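Week 4 handout: collecting demonstrations with the hand-held gripper

Read this before your first collection shift. It covers what counts as one example, how to record it, and what to write down afterward. The policy training part comes in Week 5. The notes from Jae-in Seo's April run of the course have been folded in where they were still correct.

## 1. What an example is

An example, for this course, is one continuous recording of one person doing one task once with the gripper. It has three parts:

- the video from the camera on the tool
- the pose of the tool over time
- the opening width of the fingers over time

The learning system gets nothing else. It does not know what you meant to do. If you pause to think with the gripper over a cup, the recording says that hovering over a cup is part of the task. If you reach for one object and change your mind, that is in there too. Decide what you are going to do before you press record.

The short text label you give the recording is added afterward. It should name the task and the object, for example "move cup to left side of table." Don't put comments in the label. There is a separate notes column for comments.

## 2. Why we leave the lab

A policy trained on one bench tends to work on that bench. Last year's groups collected everything in the Drilta room, under the same lights and with the same wall behind the table. Their policies did well there and failed when the table was moved across the corridor.

This term each group collects in at least four places. The Stullard building has several shared areas we may use, and the booking sheet lists them. Keep the furniture where you find it. If a seat is pushed up close to the table, work around it, and let the recording include it.
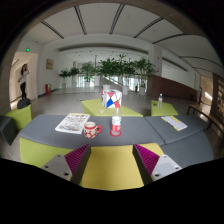 Clutter is the part of a new location that students most often get wrong. The usual instinct is to clear the table down to the one object being moved, and the result is a set of recordings in which the target is always the only thing present. Leave ordinary things where they are as long as they are safe to work near. With a newspaper, a red mug, a bottle on a coaster and an open pamphlet spread along the same table, "pick up the mug" becomes a task where the system has to tell the mug from its neighbors, and the newspaper beside it gives you a flat object that the fingers should pass without catching. The second bottle, on the small table farther back, is also useful. If your label says "bottle," a reader of the label can't tell which one you mean, so write "bottle with red cap."

The same goes for the background. Plants, windows, railings and exit signs all end up in the video. You do not need to avoid them. Vary the direction you approach from so that the same background is not tied to the same motion every time.

## 3. Before you record

1. Check that both finger pads are seated and clean. A loose pad changes the grip and you may not notice until you review the files.
2. Open and close the fingers fully, twice. The width reading should reach both ends of its range.
3. Wipe the lens.
4. Run the mapping pass: walk slowly along the table and back with the tool pointed at the work area. Bright windows and polished floors can upset tracking. If the pass fails, start it from a spot with more texture in view.
5. Put the signs out at the entrances to the area. If anyone asks not to be recorded, stop and delete the file.

## 4. Recording

Move at a normal working speed. Beginners go too slowly, and slow recordings teach a slow policy. Keep the object in the camera view as you approach. Close the fingers until the object is held and then stop squeezing.

Start from a different position each time. Shift the object as well, by a hand's width or more, and turn it. A mug handle should point in many directions over the whole set.

If you drop the object, you have two choices. Either pick it up and finish the task, and mark the file "recovery," or stop and mark it "fail." Keep both kinds. Dong-geon Woo will go through the failures with each group, and a group with none listed will be asked about it.

## 5. Amounts

Each group owes 28 accepted recordings per shift. The class target for the term is 1,000, and we have 81 so far. Recordings rejected for lost tracking do not count, so review your files before leaving the location. It is much easier to repeat one while the table is still set up.

## 6. Log sheet

Fill in one row per recording in the Pondetum folder:

| Column | What to write |
|---|---|
| Location | name from the booking sheet |
| Task | same text as the label |
| Result | ok, recovery or fail |
| Light | daylight, indoor or mixed |
| Notes | anything odd |

## To hand in

One completed log sheet per group, plus half a page on this question: which of your recordings look most alike, and what would you change on the next shift to spread them out? Upload both to the Hwang drive before the Week 5 lecture.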